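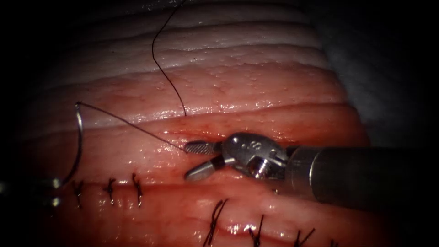

Posted by Remedios Arroyo on 2018-06-22 | Filed under: Patient Matters | 6 comments

Readers of this blog have asked for guidance on preparing for a planned hospital stay. The notes that follow reflect my years at the admissions desk in Clusberg and are offered for general information. They do not replace the instructions of your own care team.

Please confirm your arrival time by telephone on the working day before admission. Times change often, and letters sent earlier may be out of date. Patients traveling from Undell should allow 40 minutes for the drive and further time for parking, as the lower lot has been closed to visitors since February.

A written list of current medicines should be brought on paper, with the dose and the hour at which each is taken. Include eye drops, creams, and vitamins. My colleague Musyoka Rashidi keeps blank forms at the front desk, though any clear sheet will do.

Valuables are best left at home. One small bag is sufficient for a short stay: nightwear, slippers with a firm sole, reading glasses, a telephone charger with a long cord, and a book. Rooms on the Rivera side have very few outlets.

Questions about the operation itself should be put to the surgeon before the day of admission. Write them down and leave space for the answers. A relative may attend that appointment, and I would encourage it.

Arrangements for the journey home must be settled in advance. The desk will ask for the name and number of the person collecting you.

A further post will deal with meals and visiting hours.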